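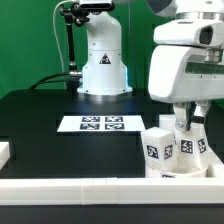 The gripper over the tray at Iltetstead, with the tagged blocks beneath it.

The parking lot at Iltetstead was full by mid-morning on December 11, 2022, and the line for coffee went out the door. The automation workshop holds an open day once a year. This time 204 people signed in at the front desk, most of them from machine shops and packing plants within an hour's drive.

The largest group stood at the block-handling table, which is run by Halfdan Hallgrímsson. He has worked at the shop since it opened and does most of the talking on days like this one. The setup has two white robot arms on a black tabletop, with a green backdrop behind them. White blocks carry printed square tags, and there is a flat white piece with four more tags on it in the middle of the table.

"People come in and look at the arm," Hallgrímsson said. "I try to get them to look at the tags. If the camera can't read the tags, the arm is just furniture."

The task is simple to explain. A block has to be picked up and placed, and it doesn't always start in the same spot or at the same angle. The tags tell the software where each block is and which way it is turned. Visitors asked the usual things: how fast, how heavy, how much. Hallgrímsson answered the first two and sent the third to the office.

One man from a bottling plant wanted to know what happens when two blocks touch. Hallgrímsson said that was the case they spent most of April on, and that it still gives them trouble when one block hides the tag of another. The team logged 643 placement attempts that month and went back through the failed ones by hand.

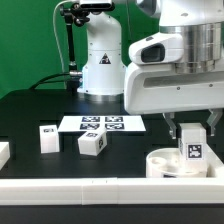

From the table to the floor

Grímur Eyvindsson handles the customer side. He gave a 30-minute talk in the back room on what changes when a cell like this one goes into a working plant. His main example was Thygesen, a parts supplier that sorts small castings by hand and is planning its first automated station for next year.

Lighting came up more than anything else. A tag that reads well in the workshop may not read at all under a skylight, Eyvindsson said, and dust on a label can stop a line. He recommended that plants try printed tags on their own parts for a few weeks before they order any equipment.

The planning software shown at the open day is called Idorero. It is made in-house, and the current version is in use at two customer sites, one of them in Allen. A new version is being tested now and will go to those two customers first.

Visitors can book a table session through the front desk. Sessions run half a day, and plants are asked to bring their own parts.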